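### 4.3 What kept people coming back

We had expected, going in, that most of the talk in the interviews would be about the exercises themselves. The survey had pointed that way, and so had the earlier work on home programs that we discussed in Section 2. But when we sat down with people in Terkov and Tandstead and simply asked them to tell us how their mornings went, the exercises often came up late and a little reluctantly, the way one mentions the weather. What they wanted to talk about first was the time of day, the room, the dog that had to be let out, and the person in the next room who was still asleep.

Time of day mattered more than anything else we asked about. People who had tied the routine to something they already did every morning, such as putting the kettle on or waiting for the radio news, were still doing it at the end of the study far more often than people who had picked an hour and tried to stick to it. Eduard Kollár, a retired surveyor in the Terkov group, had started out with 7:30 on a card on the refrigerator. By August the card was gone and he did his stretches while the oatmeal cooked. "If I had to look at a clock I would argue with it," he told us, and we heard versions of this from a good many others.

The length of the session was the next thing. The booklet we handed out, which was adapted from the one used at the Bednárik clinic, asked for 15 minutes, and we know from the diaries that few people did exactly that. Some did far less on weekdays and made up for it later, and some stopped writing down the length altogether and just put a check mark. We were worried about this at first — a check mark is not much to work with — but the people who used check marks kept their diaries longer than the people who wrote down minutes, and several said they had felt scolded by the empty columns. We have since taken the minutes column out of the diary.

Space and storage came up in nearly every interview, and we admit that we had no question about either one in our first guide. We added them after the second round. Where the equipment lived between sessions had a lot to do with whether it was used. A mat on top of a wardrobe tended to stay on top of the wardrobe, and a mat behind the sofa came out fairly often. Some people left theirs on the floor all week and walked over it, which their families did not always love. Others took real pleasure in rolling the mat up and thought of it as the last exercise of the set (Figure 2). Otakar Lukáč, who shares a small apartment with his sister, described pressing the air out of his mat as the moment when he felt he was finished and could have his coffee. We had not thought of tidying up as part of the program, and in the booklet it gets a single line.

Cost was mentioned less than we had feared. Participants had an allowance of 400 crowns to spend as they liked on clothing or equipment, and 11 of them never claimed it. When we asked why, the usual answer was that they already owned something that would do: a thick blanket, a grandchild's mat, an old pair of gym shoes. In the Tarari pilot, where the allowance had been 1,000 crowns, people had felt obliged to buy something proper, and a few had then felt guilty about the proper thing sitting in a closet. We would keep the smaller sum if we ran the study again.

**Figure 2.** A rolled exercise mat with both hands pressed on it.

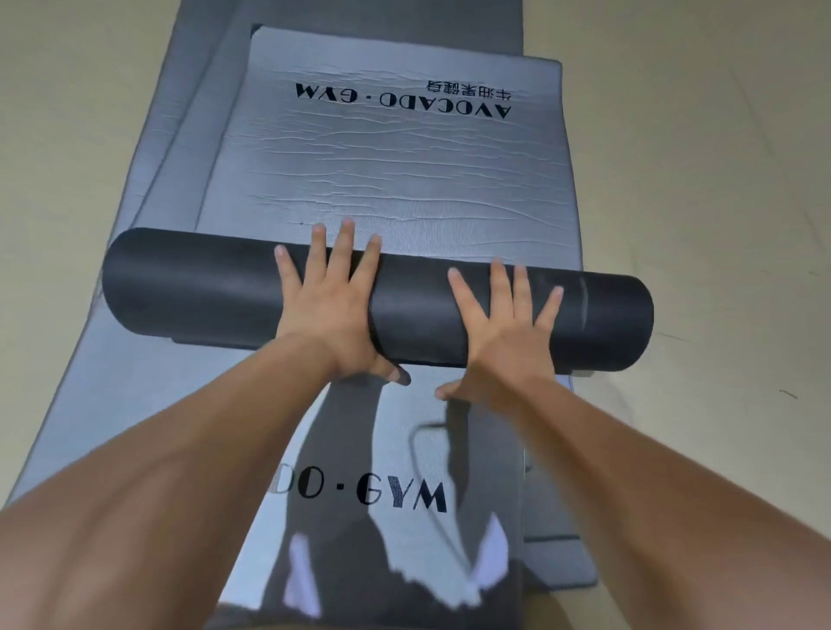

The last theme was company, and it divided the two towns quite sharply. In Tandstead, people liked to know that a neighbor was doing the same thing at the same hour, even if they never met to do it together, and they would ask each other about it at the bakery. In Terkov, most people preferred that it stay private, and two of them had not told their own children they were taking part. Both arrangements seemed to suit the people who had chosen them. We return to this difference in Section 5, where we look at the phone calls and at how often each group asked to have them stopped.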